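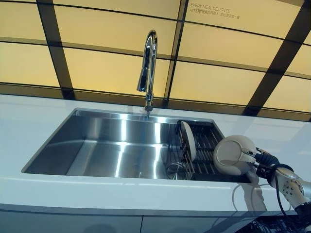

Mercedes Alvarado reckons a rack inside the sink is a waste of a good sink, and that I'll be back to a tea towel on the worktop within a month. She wrote me a whole email about it. Where do you soak a roasting tin, she says. Where do you fill a bucket.

Fair points, both. I soak the tin on the left and the bucket goes in the bath like it always did.

Anyway. Quick one today, lunch to sort and I've got a bus. Washing up. The old plastic drainer is gone, five years of limescale and a crack down one side, and it took up half the worktop. Wobbled as well. The drips ran off the back and sat there going pink. Horrible thing. Should of binned it ages ago.

So now the rack sits in the right hand side of the sink and the drips go where drips ought to go. Plates on edge in the slots, towards the back. Bowls after that. Cups last, upside down, wherever there's a gap. Left side stays clear for the actual washing – that's the only rule in this house and Jhair breaks it with porridge pans.

The pull-down tap helps more than I thought. You can rinse a plate without moving it much. Mine came from Grendard, up to 20 minutes of swearing to fit and then fine. The hose sticks a bit in January when the kitchen's freezing. 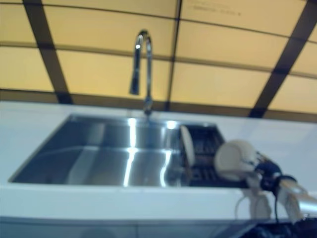 Glasses I still do by hand and dry straight away, they go cloudy otherwise. Same with the good knives. Wooden spoons stand in a jar by the window becuase they went furry in the old drainer, and I'm not going through that again.

Cleaning the rack: out once a week, hot water, bit of bicarb, old toothbrush down between the bars. Wipe the sink underneath while it's out. Vinegar for the tap if it's gone spotty, then rinse it properly.

Octavio asked what size to get. Measure the bottom of the sink, not the top, the sides can slope in. I got that wrong the first time and had to post one back.

Right, bus. Bread post next, if the starter's forgiven me.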